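# Sorting loose wires and cables: the questions we keep getting

Most of the advice on cable tidying is written by people selling cable tidies. We sell a few as well, so read this page with the same suspicion you would bring to theirs.

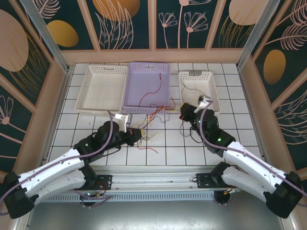
The questions come from the Drodwood repair room inbox, where the same handful turn up every month. Answers get changed when we find out we were wrong. The one on freezer bags has changed twice.

## Do I need special boxes?

No. Any plastic basket with holes in the sides will do, and the cheap perforated kind has the advantage that you can see from the side whether there's anything in it. We have used Juvell drawer inserts, which cost a good deal more, and after a year the wires inside were in exactly the same state as the wires in the cheap baskets.

The one thing worth checking is the size of the holes. Thin single-strand wire pokes through large ones and catches on the basket next door when you lift it.

## How many baskets should I have?

Fewer than you think. Three is plenty for a household or a small bench. People write in with plans for a dozen, one for every type of plug, and we have yet to hear from one of them six months later with the plan intact.

If you must have a rule: one for bare wire, one for leads with something on the end, one for small parts that came off something. Different colours of basket help a bit. Labels help more, though they do fall off.

## Should I sort by colour?

This is the popular answer and we don't think much of it. Sorting red from yellow looks good when you have finished and tells you very little. A red wire can be thick or thin, solid or stranded, 2 metres long or barely enough to reach across a plug. When you go looking for wire later, those are the things you want to know.

Colour matters when you are wiring something up. For storage, go by thickness first and length second. If you still want the colours apart after that, nobody will stop you.

## What is the quickest way to undo a tangle?

There isn't a quick way. There is a less slow way:

1. Tip the lot out on a hard, plain floor or table. Tiles are good. Carpet is hopeless, as small connectors vanish into it.
2. Spread the heap outwards with flat hands. Don't pull on anything yet.
3. Take out whatever is lying on top and comes away freely.
4. Look for connectors. A plug or a socket on the end of a lead is usually what is holding the knot shut, so work that end back through first.
5. Leave the thinnest wire until last.

Pulling one end and hoping is what most of us do, and it makes the knot smaller and harder. Shaking the bundle works on thick mains leads and on nothing else that we have tried.

## Does talcum powder help?

It was all over the forums a while ago. We tried it one Wednesday on a bundle of thin hook-up wire and got a tangle with talcum powder on it.

## Are cable ties worth it?

For things that stay put, yes. For things you take out and use, no, because you will cut the tie and never replace it. Use a strip of hook-and-loop tape or a twist of scrap wire.

The Naseri reusable ties we stock are fine. They are a bit stiff, and the small size is too big for a single thin wire, whatever it says on the packet. A pack of 70 sounds like good value until you work out how many you would ever use.

## What about the 'coil it round your hand' method?

Good for short leads. On longer ones it puts a twist in at every turn and the cable springs open when you let go. Try turning every other loop the opposite way. It feels clumsy for the first few goes.

Wire that has been stored in a tight curl for years will keep that curl. You can hang it up with a peg on the end for a few days, which improves it slightly. We wouldn't promise more than that.

## Can I leave wires hanging over the side of the basket?

You can, and everybody does. It is also how the next tangle starts – one end trails over the edge, the neighbouring basket is put down on it, and by the time you lift either of them they both come up. Tuck the ends in.

## What should I do with odd connectors and little plastic bits?

Keep them in a jar with a lid. Loose in a basket of wire they work their way to the bottom or fall out through the side.

Be hard on yourself about the ones you can't identify. Give them until July, say, and then let them go. The Cokoreck parts chart on our downloads page covers the common shapes, though the drawings are small and two of the housings are very hard to tell apart.

## Is it worth keeping short offcuts?

Anything over 300 mm, probably. Below that, keep a few for testing and recycle the rest. Short pieces are most of what makes a tangle look enormous, and hardly any of them get used.

## Can wire go in the household recycling?

Usually not in the kerbside bin. Check with your council, as the rules vary. Many recycling centres have a container for small electricals and cables, and you don't need to strip anything before you drop it in.

## How long will it stay tidy?

In our experience, until the first time you need something in a hurry.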